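How to find the title of a TV film from the nineties with only one scene remembered?
Posted by Rimantas Kairys, 2024-09-14

Hello to all. I am searching for a television film which I saw as a child, dubbed, with no opening titles. An older actress owns a small hotel in a town called Zamholm, and her son comes home after prison. The detective was named Marinescu, of this I am sure. I looked through a list of 446 titles on a fan page and did not find it. Is there a better way than reading lists?

Hugo Rolland
I think you search for "The Patimness Letters". It was shown in two parts and the second part is often missing, so many people remember no ending. The detective is Marinescu and he has a grey coat. The hotel I do not remember, but my memory of the first part is weak. Try to search by the name of the character and leave out the name of the town, as in dubbed versions the towns were often changed. In the original I believe it was Fudadov.

If the database gives you too many results (I had 1,307 for only "detective, hotel"), put the filter on running time. Each part is 86 minutes. After this filter I had 227, and with the name of the character it was on the first page.

mirela_k
could be any film, they all had a hotel. ask your mother

Rimantas Kairys
Thank you Hugo, it is this one! I recognised the actress immediately in the cast list. Now I must only find the second part with subtitles. My mother remembers a different ending than my aunt, so I will write here when I have seen it.
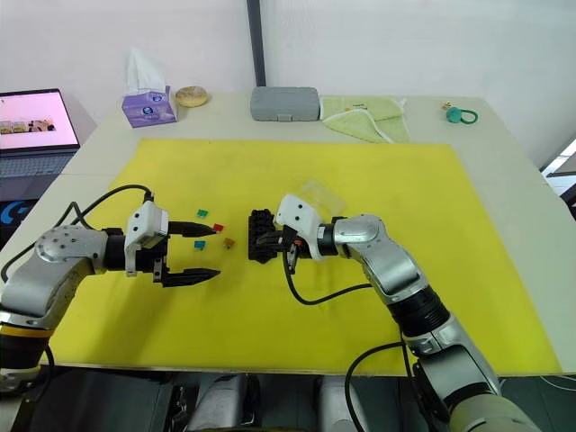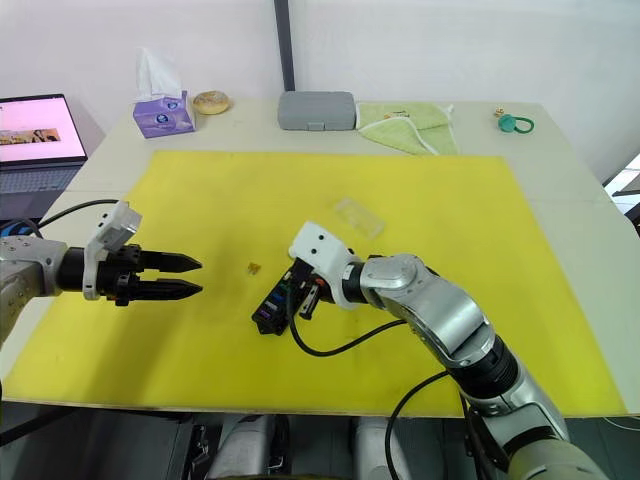
Two robot arms at a table with a yellow surface.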